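Section 7: Opening the tower before installing the Trerkance backup card

Read this section through once before you start. The card fits most full-size desktop workstations. Small all-in-one models need the Zaltden external box, covered in Section 9.

Before you begin

1. Run a full backup to a second drive and check that you can open a few files from it.
2. Write down your license key. It is printed inside the lid of the card's carton.
3. Shut the computer down from the menu. Do not use sleep mode.
4. Switch off the power supply at the back, unplug the cord, then unplug everything else.
5. Hold the power button in for 9 seconds.

Caution: Do not open the power supply itself, even with the cord out.

Opening the case

6. Lay the tower on its side on a firm surface, with the removable panel facing up.
7. Release the panel and lift it away. Some cases have a latch, others have thumbscrews – keep any screws in a cup.
8. Touch bare metal on the case before you reach inside, and again if you walk away and come back.
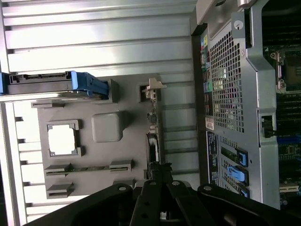
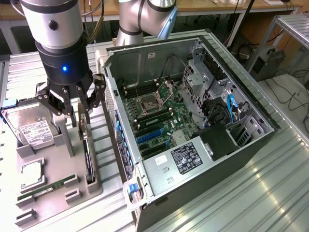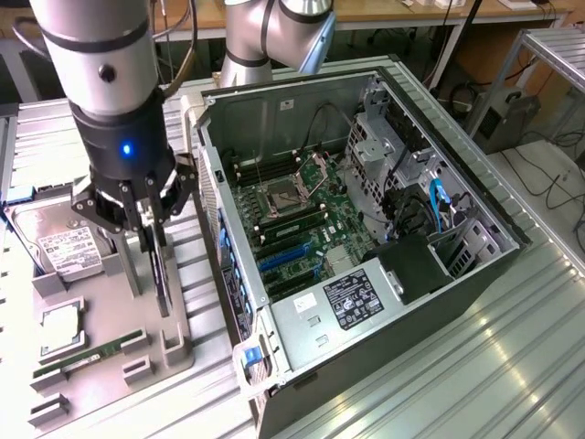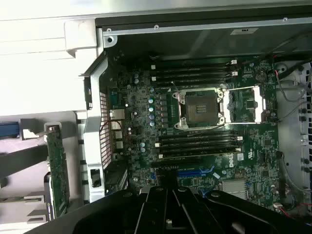 Desktop tower with the interior open.

Fitting the card

9. Find a free long slot and remove the matching cover plate at the back of the case.
10. Hold the card by its edges and press it straight down until it sits level.
11. Fasten the bracket with one screw. Snug is enough.
12. Connect the short cable marked A to the card. Leave cable B in the bag unless you are adding a second drive.

Note: If a plastic shroud blocks the slot, check the computer maker's manual for how to remove it. Do not bend or trim it.

Closing up

13. Look for loose screws, then refit the panel.
14. Reconnect the cables, power cord last, and start the computer.
15. Open the Oso setup program and enter your license key.

The first scan can take 33 minutes or more on a large drive. If the program shows code 1686, the card is not seated – shut down, unplug and repeat from step 6.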